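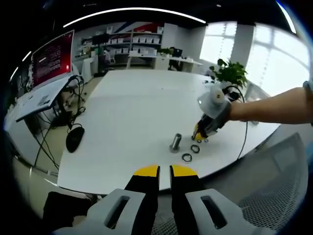 Connecting a Truvia avatar to your stream

Use this section after Truvia is installed and at least one avatar model has been loaded and saved. If the model list is empty, go back to Loading a Model. The steps apply to Truvia 2 on desktop computers. The mobile version has a different output menu and is covered in its own guide.

Before you start

You need:
A webcam that your operating system already recognizes
Streaming software that accepts a transparent video source
The Kaimal audio plug-in, if you want lip movement driven by sound
A Grukik channel with streaming turned on in the account settings

Close any other program that uses the webcam. Most webcams can serve one program at a time, and Truvia will show "Source busy" until the other program lets go of the device.

Setting up face tracking

1. Open Truvia and choose Tracking from the left menu.
2. Under Input, select your webcam by name. Do not select Default. The default device can change when a headset or dock is plugged in.
3. Set the resolution to Medium. High gives little improvement in tracking and takes processor time away from the game.
4. Face the webcam with a neutral expression, mouth closed, and click Calibrate.
5. Hold still until the bar is full.
6. Turn your head slowly left, right, up and down. The avatar should follow in the same direction you would see in a mirror. If it moves the opposite way, turn Mirror Input off or on.
7. Click Save Profile and enter a name.

Note: Profiles are stored per model. Changing to another outfit of the same model keeps the profile. Changing to a different model does not.

Note: If you wear glasses, calibrate with them on. Strong reflections cause the avatar to blink at random. Moving the light to the side is usually enough; if it is not, lower Blink Sensitivity one notch at a time.

Caution: Do not calibrate while a game is running. Frame drops during calibration are saved as part of the profile and show up later as jerky movement that no slider will remove.

Setting up lip sync

Truvia can move the mouth from the webcam, from the microphone, or from both. Microphone input needs Kaimal.

1. Choose Audio, then Lip Sync.
2. Set Source to Kaimal. If Kaimal is not in the list, quit Truvia, start Kaimal, and open Truvia again. The order matters.
3. Speak at the volume you use on stream. The level marker should reach the green band and stay out of the red.
4. Adjust Gate so that keyboard noise does not open the mouth.
5. Set Blend. Fully left uses the webcam only, fully right uses the microphone only. 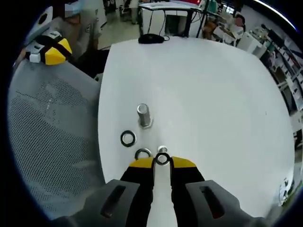
The Blend value is saved with the profile, so a model with a simple mouth and a model with a full set of mouth shapes can have different values. Models that were exported without vowel shapes will only open and close. This is a limit of the model file. Ask the artist for an export with vowel shapes if you need them.

Sending the avatar to your streaming software

1. In Truvia, choose Output and turn on Transparent Background.
2. In your streaming software, add a new video source and select Truvia Output.
3. Place the source above the game capture in the source list. Sources lower in the list are hidden by those on top.
4. Resize the avatar by dragging a corner. Dragging a side will stretch it.
5. Lock the source.

If the background is black instead of transparent, the streaming software is reading the preview window. Remove the source and add it again as Truvia Output. Do not use a color filter to remove the black. It will also remove dark hair and outlines.

Note: Some games take full control of the display in full-screen mode, and the avatar preview freezes. The stream output may still be correct. Check it from a second device before changing anything. Borderless window mode avoids the problem in most games.

Linking your Grukik channel

1. Sign in to Grukik in a web browser and open Channel, then Connections.
2. Click Create Key and copy the key.
3. In Truvia, choose Accounts, then Grukik, and paste the key.
4. Click Test. The status line reads "Linked" when the key is accepted.

The link lets chat commands and channel points trigger expressions and props. It does not start or stop the stream. Your streaming software does that.

Caution: Treat the key like a password. Anyone who has it can send commands to your avatar. If the key has been shown on stream, even for a moment, delete it under Connections and create a new one. Deleting the key does not affect saved triggers.
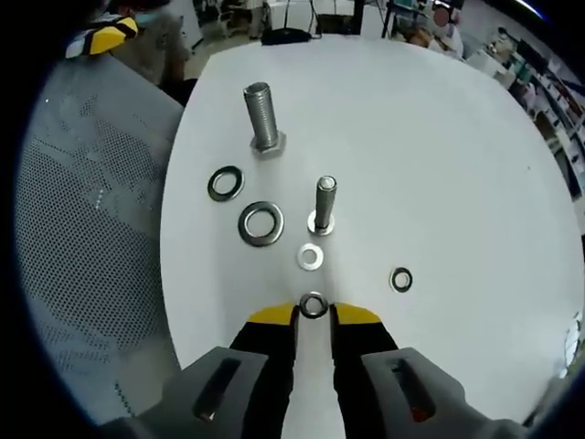 Page 123

Adding chat triggers

1. Choose Triggers, then New.
2. Enter the command word without a symbol. Truvia adds the symbol that your channel uses.
3. Pick an action: Expression, Prop, or Camera Move.
4. Set Duration. For an expression, the face returns to tracking when the time is up.
5. Set Cooldown. Values of more than 15 seconds are recommended on busy channels.
6. Choose who may use the trigger: Everyone, Followers, or Moderators.
7. Click Save and type the command in your own chat to test it.

When two triggers arrive together, the one higher in the list runs first and the other waits. Props do not wait and may overlap. To stop all triggers at once, press the Mute Triggers key. It has no default assignment and must be set under Shortcuts.

Triggers imported from a March release or earlier keep their old cooldown values. Open each one and save it again to apply the current limits.

Recording and reuse

Truvia does not check whether a game's publisher allows streaming or paid content. Read the publisher's policy for each title. A license to use an avatar model may also have its own limits on merchandise, paid clips, or use by a company. The license text supplied with a model can be viewed under Models, then Details. If the field is blank, the model was exported without one, and you should ask the artist in writing.

Endley supplies support for the Truvia application only. For plug-in faults, attach the Kaimal log file to your report.

Section maintained by Margit Veres, Endley documentation. Last revised August 18, 2024.

Next: Saving and Switching Scenes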